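From: Araba Issahaku
To: siltness-list
Subject: Re: Open day at Pirnavell, who's going?

Mortimer Zamora wrote:
> Did anyone get to the open day in the end? I had to miss it and I'd
> like to know if the road robot is any good on lanes with no markings.
> Also is there parking, Adwoa and I may try the next one.

Hi Mortimer, hi all,

Yes, Kwadwo and I went! Parking is in the field behind the sheds, bring boots. We got there at 11 and had missed the welcome talk, but Nii Wumbei was kind enough to go through it again for us over tea (very good flapjack too).

They're calling the robot Grokance, don't ask me why. It trundles along by itself and works out where the tarmac stops and the grass begins, so to answer your question, lanes with no markings are the whole point of it. The demo run was 300 metres out and the same back, and you could follow what it saw on a big screen in the shed. I liked that part best — Kwadwo preferred walking behind it and asking Nii about batteries. It did stop dead 2 times while we watched, and Nii had to go and restart it by hand. He was very cheerful about it.

I've saved one of the views from the fixed camera:
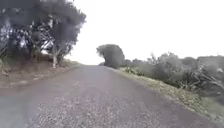
The lane as the fixed camera sees it, loose chippings and all.

Soft edges and loose gravel are what they're working on now, Nii says. The next open day is in December, at the Akolgo site I think, but do check with him first. Happy to share a lift if you and Adwoa are going.

Araba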